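Workshop notebook, April
Bench evaluation of the Stuna two-finger gripper kit, second session
Entry opened 9:40 a.m.

Purpose of the session: to decide whether the Stuna kit, offered to us on trial through Berora, is suitable for the card-handling step of the workstation teardown line at Brostasgate. The trial covers the gripper, the wrist camera, the controller and 12 weeks of remote support. The Espinoza kit remains the comparison unit and was not run today.

Setup was carried over from the first session. The chassis was opened flat on the bench and the arm taught to approach from above. Grip force was left at the supplier's default for the first block of trials and then lowered, as the default setting flexed the thinner boards more than we consider acceptable.

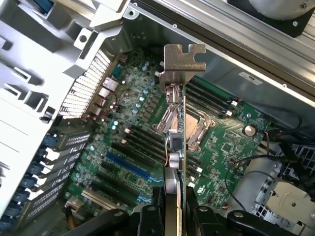

Expansion cards remain the main concern. The jointed fingers hold a card by its faces, and parts that stand out from the board leave little flat area to close on. The operator guide recommends gripping near the bracket. We found that this placed the fingers too close to the rear wall of the case, and a lower grip point was adopted for the remainder of the session.

Results, to be copied to the shared sheet:

Trials logged to date, both sessions: 194
Completed without operator help: 82 percent
Controller faults: 2, both cleared by restart
Log entries exported: 1036

The percentage is below what the purchase request calls for. Most of the stops were caused by the approach angle and a smaller number by loose cables - the planning software does not treat these as obstacles. Berora has been asked in writing whether this can be changed by the user or requires a paid update.

The quick-change plate is well made and should be kept whichever kit is selected. The printed manual is adequate, although the section on finger calibration refers to menu items that are missing from our version of the software.

Open items: repeat the low-force block with the Espinoza fingers; obtain the price of spare finger pads; confirm that the support period starts at delivery and not at first use.

Entry closed 4:15 p.m. Arm parked, controller off.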